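Open afternoon at Workex, Dorkville

Last updated: June

I went to the Workex open afternoon on Thursday. It's the unit behind the old Shirazi warehouse, and parking is poor. They let us in 20 at a time, so I waited outside until 3.

Lok-yiu Tseng showed our group round. The first stop was the big Olex arm, which was moving crates from one pallet to another. It can lift up to 246 kg. It stopped once and had to be restarted from the panel, then carried on as before.

The second room was quieter and I stayed there longer. Here people work the grippers themselves, one in each hand, and what they do is recorded so that a robot can be taught the same job. The job was a small one – a cup and a wire basket on a table. Lok-yiu said they had 994 recordings of it so far and wanted more. I asked if it got boring and she said yes, by the afternoon.
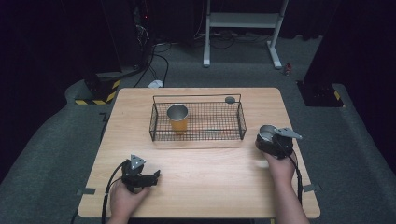
Getting there

The bus from Dorkville station stops at the end of the road. Entry was free but you had to book. Tea was in the front office, with decent biscuits. They plan another one in the autumn and I'll probably go.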